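Projects > Cudska > Bench Work > README

Search documentation Go

# Cudska Bench Work Data Card

Recorded demonstrations of table tasks, with notes on staffing and job changes at the Bresell assembly site.
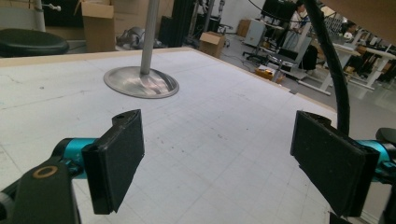 ## Summary

Cudska is a collection of short recordings made by employees of Bresell using hand-held gripper tools. Each recording shows one attempt at one table task. The recordings are used to train the robot arms being introduced in the assembly department. This card covers the contents of the collection, the terms under which employees take part, and the known limits of the data.

Contact: Eleni Delić, Workplace Automation Office.

## Contents

The current release holds recordings of 23 tasks, contributed by 60 employees. Tasks fall under the following headings:

- Picking up and placing small parts
- Standing posts and stands upright on a flat surface
- Sorting mixed parts into trays
- Opening and closing cartons

Each recording is stored in its own folder with the gripper width, the tool position and a task label. Failed attempts are kept and labeled `incomplete`. They must not be removed from training copies without written approval.

## Recording conditions

Recording takes place in a shared room where regular office and stock work continues. Tables, furniture and cartons are moved from week to week, and other staff may be present in the background. Users should not assume a fixed layout. Tabletops are wiped at the start of the Monday shift only, and marks on the surface are to be expected.

Finger pads are replaced when they no longer hold a part securely. Pad changes are listed in `pads.csv`. Recordings made before November do not have a pad entry.

## Effect on jobs

Bresell and the employee council agreed on the following terms before recording began.

1. Time spent recording is paid at the employee's normal rate and is not counted against production targets.
2. Recordings are not used to measure the speed or quality of any employee's work.
3. No position in the assembly department will be ended as a direct result of this collection while the agreement is in force.
4. Employees whose duties change will be offered training as cell operators through the Paisan program.

To date, seven employees have moved to cell operator positions. Their duties now include loading parts, checking finished units and clearing stoppages. Several reported less strain on the hands and wrists. Several also reported that the work is more solitary than line assembly, and that waiting on a stopped arm is tiring in its own way. The office is reviewing seating and shift rotation in response.

## Privacy

Faces that can be recognized are blurred before release. Sound is not recorded. An employee may withdraw a recording at any time by giving the folder number to the Workplace Automation Office. A total of 122 recordings have been withdrawn under this rule.

## Known limits

- Left-handed employees are underrepresented.
- Shiny metal parts reflect the room and can disturb position tracking.
- Labels for carton tasks were revised once. Older copies should be replaced.

## Use

The collection may be used for training and testing within Bresell and by its contractor, Bovow. Any other use requires written permission.

Related items

Cell Operator Training: Paisan Course Outline
Employee Council Agreement on Automation
Bovow Arm Controller: Release Notes
Finger Pad Replacement Procedure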